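4. Cleaning, oiling and aligning the blade

This section applies to the Flokora cordless hair clipper with the standard steel blade. For the Furtado narrow blade, follow the same steps but skip the alignment procedure. The narrow blade is set at the factory and its screws are sealed.

CAUTION: Switch the clipper off and unplug the charging cable before you touch the blade. Engage the travel lock by holding the power button until the light blinks red.

4.1 After each haircut

1. Remove the guide comb. Pull from the back edge, not from the teeth.
2. Hold the clipper with the blade facing down and tap the housing lightly with your palm.
3. Brush loose hair from the teeth with the supplied brush. Brush in the direction of the teeth.
4. Wipe the housing with a dry cloth.
5. Rinse the guide comb in warm water and let it dry completely before refitting.

Note: The clipper body is not waterproof. Do not hold any part of it under running water, including the blade end.

4.2 Removing the blade

Do this once a month with home use, or any time the blade starts to pull hair.

1. Lay out a clean surface with a raised edge so the screws cannot roll away.
2. Set the taper lever to the closed position.
3. Loosen both blade screws with the supplied screwdriver. Support the blade with your thumb as the second screw comes free.
4. Lift off the fixed blade, then the moving blade.
5. Brush out the hair behind the blade. Do not push hair into the drive slot.

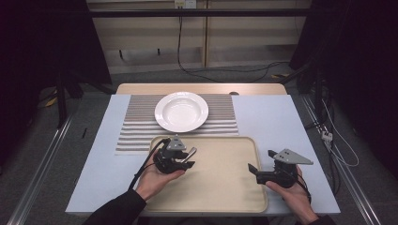 Figure 3. Tabletop with tray, striped placemat and round plate.

If there is dried oil or hair product on the blades, wipe them with a cloth dampened with rubbing alcohol. Dry them at once. Bleach, dish soap and vinegar will mark the steel and void the blade warranty.

CAUTION: Blade teeth are sharp. Handle both parts by the flat rear edge.

4.3 Refitting and aligning the blade

1. Place the moving blade on the drive tip. The tip must sit inside the slot in the center of the blade.
2. Place the fixed blade over it and start both screws by hand.
3. Look at the blade from the front. The teeth of the moving blade must sit slightly behind the teeth of the fixed blade along the whole width.
4. Shift the fixed blade until the two rows of teeth are parallel.
5. Tighten the screws a little at a time, switching from one to the other. Check the alignment again before the final turn.

WARNING: If the moving blade extends past the fixed blade at any point, the clipper will cut skin. Do not switch it on until the blade has been realigned.

If the rows will not stay parallel when tightened, the screw seats may be worn. Order the seat kit from the Mestesness parts desk and quote the code printed inside the battery cover.

4.4 Oiling

Use only clipper oil. Cooking oil, beard oil and hair oil thicken inside the blade and slow the motor.

1. Release the travel lock and switch the clipper on, blade facing down.
2. Apply 3 drops along the front teeth.
3. Apply one drop at each side, where the moving blade meets the fixed blade.
4. Let the clipper run for a few seconds, then switch it off.
5. Wipe off the excess. Oil left on the teeth will transfer to the hair and cause clumping.

Note: A new blade is shipped with a heavy protective coating. Wipe this off and oil the blade before the first haircut.

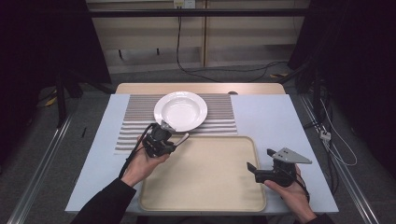 Figure 4. Tray in front of the placemat and plate.

4.5 Testing the cut

Test on a small section of clean, dry hair at the back of the head, with a guide comb attached. The cut should be even and should not tug. Wet hair gives a false result.

Blade pulls hair: clean and oil again. If the problem continues, loosen each screw by a slight turn and retest.
Blade is loud or rattles: the drive tip is not seated. Repeat 4.3 from step 1.
Blade runs hot: stop, let it cool, then oil. Check for hair packed behind the moving blade.
One side cuts shorter: the blade is out of line. Repeat 4.3 from step 3.

4.6 Storage and battery

Store the clipper dry, with the blade guard fitted. For long storage, charge the battery halfway and recharge it every few months. Do not leave the clipper in a steamy bathroom or a parked car.

The battery is rated for 300 full charge cycles. After that, run time per charge will be shorter, but the clipper can still be used. Battery replacement must be done by a service center.

Blades can be sent for sharpening to the Cevville service center. Send both halves together, wrapped in oiled paper. Blades received without their matching half are returned unsharpened. The sharpening service is closed in December.

Section revised Apr 2, 2024. Technical editor: Neusa Barbosa.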